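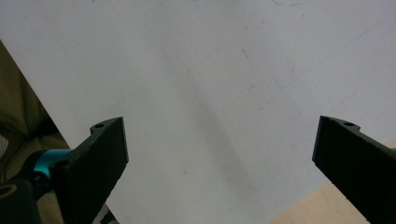

Los dos dedos abiertos sobre la mesa blanca, sin nada entre ellos.

2 comentarios · 51 veces compartido

Cuaderno de taller, enero, primera hora de la tarde

Retomo el cuaderno después de unos días de tenerlo bastante abandonado (perdón a quien lo haya abierto buscando las notas de las servilletas, están en hojas sueltas y las voy pasando aquí según me acuerdo). La pregunta con la que empezamos el invierno sigue siendo la misma, y la apunto otra vez porque a mí me ayuda leerla escrita: ¿puede una máquina hacer ya las tareas tontas de una casa o de un taller, las que uno hace pensando en la cena? Recoger una mesa, doblar un trapo, echar los tornillos sueltos a su bote. Mi respuesta de hoy es que algunas sí, a ratos, y con una paciencia por nuestra parte que no sé si alguien pagaría.

Estamos con la lista de Stovura, la de tareas domésticas, que a estas alturas me sé casi de memoria. Llevamos 448 demostraciones guardadas entre mesa, cajón y fregadero. Cuando empezamos me parecía una barbaridad de trabajo y ahora me parece poquísimo, sobre todo para las telas. El modelo entrenado con todo eso coge bien las cosas rígidas que están separadas unas de otras. Un vaso, una caja pequeña, el mango de un destornillador. Se acerca, baja, cierra, y la verdad es que da gusto verlo, tiene algo de niño aplicado. En cuanto dos objetos se tocan empieza a dudar, y esa duda la conocemos todos: sube un poco, baja un poco, se queda encima como quien ha entrado en una habitación y no recuerda a qué venía.

Sobre los dedos. Sigo contenta con el par negro de punta plana. La punta recta apoya mejor que la redondeada que usábamos en otoño y, si uno entra con cuidado, permite meterse por debajo del borde de un plato. Lo malo es la superficie de dentro, que resbala con la cerámica mojada. Probé una tira de la goma fina de Flaltex pegada por la cara interior y mejora muchísimo el agarre, pero se despega por la esquina al cabo de una mañana, y cuando se despega es peor que no llevar nada, se engancha en todas partes. Tengo pendiente probar a coserla o sujetarla con un tornillito pasante. Si alguien tiene una idea menos chapucera, que la escriba en el margen, por favor, con letra legible.

La mesa blanca también merece unas líneas, que la tenemos muy maltratada. Tiene un arañazo oscuro y corto, manchitas y una raya curva de bolígrafo azul. A simple vista no molestan, una acaba por no verlas. Pero en una tanda de la semana pasada el modelo intentó coger una marca de la mesa como si fuera un objeto, con toda su seriedad, cerrando los dedos sobre nada. Lo hizo dos veces seguidas. Mi primera reacción fue ir a por el alcohol y dejar el tablero como nuevo, y luego lo pensé mejor mientras se hacía el café: ninguna mesa de cocina del mundo está limpia así. Si esto tiene que funcionar en una casa, tiene que convivir con el cerco de la taza y con el garabato de los críos. Propongo dejarla como está y grabar más tomas sin ningún objeto encima, para que aprenda que a veces no hay nada que coger.

Lo de las sombras es parecido. Por la tarde cae sobre el tablero una sombra ancha y difusa, muy suave, y según nos coloquemos se mete justo en la zona de trabajo. Con las piezas claras apenas se nota el efecto. Con las oscuras el modelo se equivoca de altura y baja de más. De momento no quiero poner focos, por el mismo argumento del arañazo, aunque reconozco que este me cuesta más defenderlo. Una lámpara la tiene todo el mundo, al fin y al cabo.

Tareas de taller. Aquí soy más optimista, y lo digo con la boca pequeña. Clasificar arandelas por tamaño en los botes va sorprendentemente bien cuando están extendidas. Barrer virutas hacia el borde de la mesa con un cepillo ancho, también: es un gesto largo, perdona mucho, y si se deja la mitad se repite la pasada. El banco de pruebas de Vatum pide además enroscar una tapa, y ahí de 9 intentos nos salieron 2. En los que fallan, la tapa entra torcida y el brazo sigue girando tan tranquilo. Una persona lo nota en la yema de los dedos mucho antes de verlo y afloja. Nosotros no tenemos nada en la yema. Creo que por ahí va el trabajo de los próximos meses, más que por grabar otras tantas demostraciones iguales.

Doblar trapos: sin novedad, es decir, mal. Coge la esquina, la levanta, y al llevarla a la otra esquina arrastra el trapo entero. He vuelto a leer las notas del método Žukauskas, el de sujetar primero el centro y doblar después, y me parece sensato, pero con una sola pinza hay que apoyar un peso en medio y entonces ya no sé muy bien qué estamos demostrando. Lo probaré con el sargento pequeño antes de descartarlo.

Una cosa práctica para quien grabe mañana: id más despacio al abrir los dedos. Viendo las tomas seguidas me he dado cuenta de que yo suelto de golpe, con prisa por pasar a la siguiente, y el modelo ha copiado la manía tal cual. Deja los vasos con un golpecito que me pone los pelos de punta. Es mi gesto, lo reconocería en cualquier parte.

Pendiente:
- goma interior, probar fijación con tornillo
- tomas de mesa sin objetos, con mañana y tarde
- repetir la tapa de Vatum con rosca más ancha
- trapo con peso en el centro
- pasar al cuaderno las hojas de las servilletas (de verdad, esta vez)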